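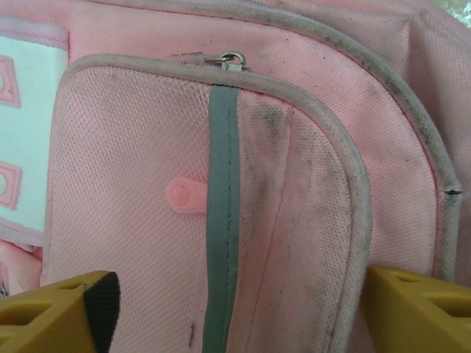 May 5, 2026
By Kevin Mosquera
Filed under: Family Life, Getting Around

My grandmother walked to school along the river road in Maselside, and she talked about it for the rest of her life, the way other people talk about a cruise. She knew every porch and every dog. I thought of her a good deal this spring, when I spent some mornings with the families in Fetcombe who have gone back to walking their children to class.

The route starts at the old Bedoya bakery and runs 1,089 yards to the school gate, mostly downhill — which the parents will tell you is lovely at eight and rather less so at three. Children join at the corners, half-buttoned and still chewing. The talk is of loose teeth and whose turn it is to feed the class snails, and if you are a grown-up you are expected to have an opinion on the snails.

I had supposed it would be a hurried business, and some mornings it is. But there is a low wall by the church that has to be walked along, every inch of it, and the parents have learned to leave the house early enough for the wall. Over in Radinstead, where the school has 553 pupils and a much busier road, families hope to start their own route in June. They came to walk ours last week, and their little ones found the wall right away.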